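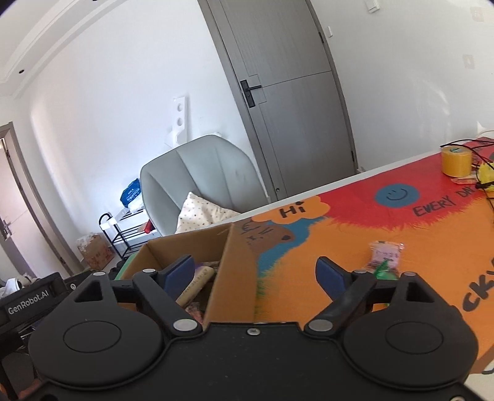
Weekend and evening packers wanted, Neves Tea & Dry Goods

Posted Feb 4, 2018

We need people. Orders went mad in December and haven't really calmed down, we sent out 2,251 parcels that month with a team that was meant to do half of it. Looking for 2 packers to start as soon as you can, plus names for a holiday cover list.

What we do: loose tea, dried beans, spices, rice, some biscuits. Sold through our own site and through Lotico (the gift box people). Small unit behind the Prireo tile showroom, ground floor, parking at the side. Bus stops at the end of the road but the last one is 9.40pm so check how you're getting home before you apply for evenings.

The job
Picking orders off a printed sheet. Weighing out and bagging tea. Making up boxes, taping, labelling, stacking for the courier. Sweeping up at the end. Answering the door if a delivery comes. No phones, no selling, you won't have to talk to customers.

It is repetitive. Radio's on, we take turns choosing the station. If you need to be left alone with headphones, one ear only please, pallet truck comes through the middle.

Hours
Evenings: Tues to Thurs, 5pm till 9pm
Weekends: Saturday 8am till 2pm, Sundays only when we're behind
You can do one or the other or both. Tell us which. Please don't put "flexible" if you aren't, we had a lot of that last time and the rota was a mess by the second week.

Pay
Paid weekly, Fridays, into your bank. Rate depends on age and shift so ask when you ring, Saturday is the better one. Holiday pay on top as normal. 50 per cent off anything in the unit, not the Lotico stock as that isnt ours. Tea and coffee free obviously.

You need
To be 18 or over
Right to work in the UK, bring the paperwork on the day
Be OK on your feet for a whole shift
Able to lift a full sack on to the bench, with a second person for the big ones
To read a label carefully. Assam and Assam Decaf are next to each other on the shelf and yes it matters

Allergies: we handle sesame, mustard, nuts and a lot of fine spice dust. If you have asthma or a bad nut allergy talk to us first, there may be a spot on the box-making side away from the weighing. Let us know what would work.

Nice to have but don't worry
Food hygiene certificate (we'll pay for the online one)
Used Cindska or any other stock system before. Ours is slow, you'll pick it up in an evening
Driving licence, for the odd run to the post depot

Clothes: closed shoes, no open toes, no nail varnish or rings in the weighing area, plain wedding band is fine. We give you an apron and hair net. It's cold in there till the heater gets going so layers.

Trial shift
Everyone does one, two hours, paid. You'll be shown round, pack a few orders, get to ask the others what its really like. If you don't fancy it after that no hard feelings, just text so we're not waiting on you.

How to apply
Email or drop a note in. No CV needed, just your name, number, which shifts, when you can start and any job you've done before, doesn't matter what. Mark it for Idalina Azevedo. She does the rota and reads these on Monday and Thursday mornings, so give it a few days before you chase.

Applied last year and didn't hear back? Sorry, please try again, we lost a batch when the email changed over.

Unit 31, side entrance, ring the lower bell. The top one is the tile shop and they're getting fed up with it.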